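Sleep, Stiffness and the Heated Wheat Bag: A Conversation with Krisztina Pálfi

Krisztina Pálfi has been responsible for home comfort products at Cilon for 14 years. The company supplies heat packs, wheat bags and neck supports to pharmacies and to people buying directly for use at home. She spoke to Veronika Katona for the Jorolgate members' bulletin at the company's Lusov office, shortly before the autumn range was sent out to stockists.

Asked what most customers want when they first get in touch, Ms Pálfi said that the question was nearly always the same. "They have a stiff neck or a sore lower back and they want to know whether they should use heat or cold. We are not a medical service and we tell them so at once. If there is an injury, or the pain is new or severe, they should speak to a doctor or a pharmacist. What we can do is explain how our products are meant to be used."

The wheat bag remains the company's best-known product. It consists of a cotton outer cover and an inner bag filled with whole grain, and is warmed in a microwave oven. Ms Pálfi was firm on the subject of heating times. The printed instructions give a time for each size of bag and each oven power, and she asked that customers keep to them. "People lose the leaflet. They then guess, and they guess upwards. A bag which has been heated too long can scorch inside while the cover still looks perfectly sound. If it smells burnt, it must be thrown away. We will send a new leaflet to anybody who writes to us, free of charge."

She added that a bag should be left to cool completely before it is heated again, and that it should not be taken to bed or placed under the body. Bags are not recommended for infants, or for anyone who may not feel heat properly on the skin.

The conversation turned to the neck support, which was redesigned last year after a number of complaints. Ms Pálfi did not dispute that the earlier version had been too firm. "We had tested it on our own staff, and our own staff are used to these things. Customers found it hard and some of them sent it back. They were right to do so." The new support has a softer core and a cover which can be removed and washed at 40 degrees. It is sold in two heights. The lower one is intended for those who sleep on their backs, the higher for those who sleep on their sides.

The redesign was carried out by Othmane Benjelloun, who joined the firm from a maker of car seats. Mr Benjelloun, who was present for part of the interview, explained that the main difficulty had been the foam. "It must give way slowly and come back slowly. We went through 22 samples. Several were very comfortable for ten minutes and useless by the morning." He said that a travel version was under discussion, although no date had been set.

On prices, Ms Pálfi acknowledged that the range was dearer than much of what is sold online. The outer covers are sewn in Lusov by Rácz, a family workshop which has made them from the beginning, and she saw no reason to alter the arrangement. The current order is for around 4000 covers. "They check every seam. When a bag splits, there is grain all over the kitchen floor, and the customer does not forget it."
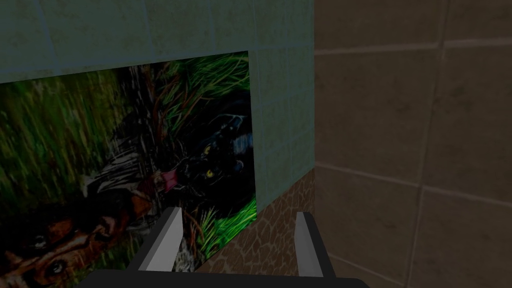
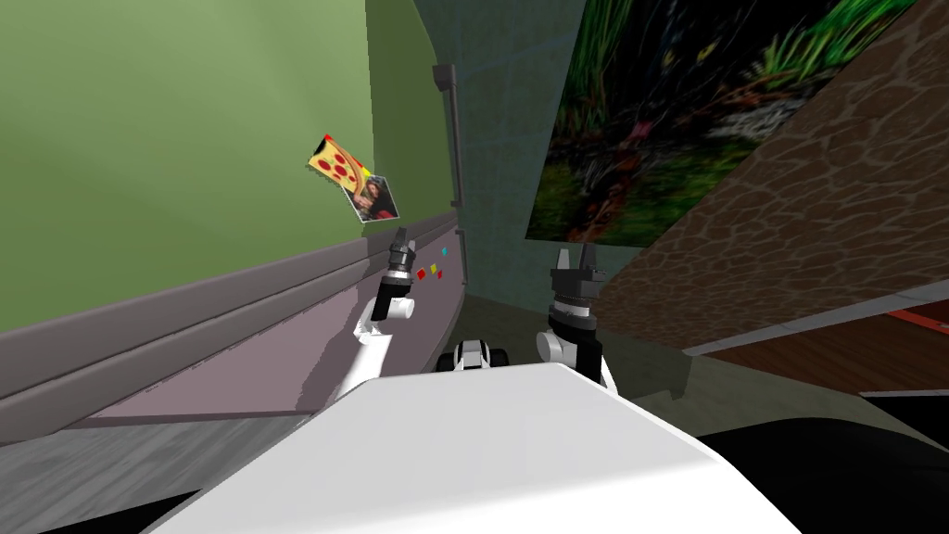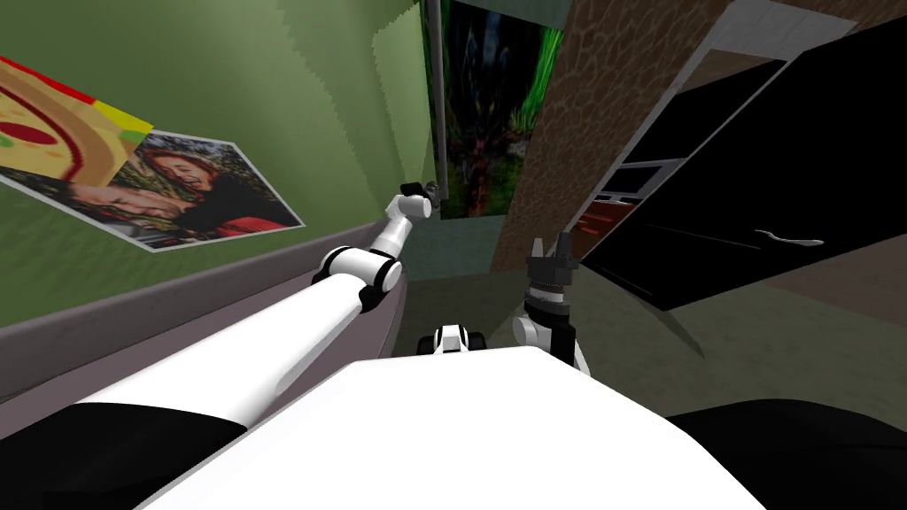 Returns are handled by Océane Leclerc and her colleagues. Unused goods may be sent back for a full refund, provided that the inner seal has not been broken. Ms Pálfi explained that an opened wheat bag cannot be sold again for reasons of hygiene, and that this rule was the cause of more letters than any other. Faulty goods are a separate matter and are replaced whether or not they have been used.

Ms Katona asked whether the company would begin to sell massage cushions and other electrical goods, as several of its competitors have done. "It has been proposed more than once," Ms Pálfi replied. "I have opposed it each time. We would need different testing, different insurance and people who know about wiring. I would sooner have a short list of things we understand." She did, however, confirm that a larger wheat bag, shaped to lie across both shoulders, would be offered from August. It has been divided into channels so that the grain does not slide to the ends.

The company has also undertaken to stop using plastic in its packaging by 2035. The outer boxes are already made of plain card. The inner seal has proved harder to replace, as the grain must be kept dry in storage, and a waxed paper is at present being tried on the smallest bags. Ms Pálfi expects to decide on it once the first winter's stock has been inspected.

Members who wish to receive a replacement heating leaflet should write to the Lusov office, stating the size of the bag and the power of their microwave oven.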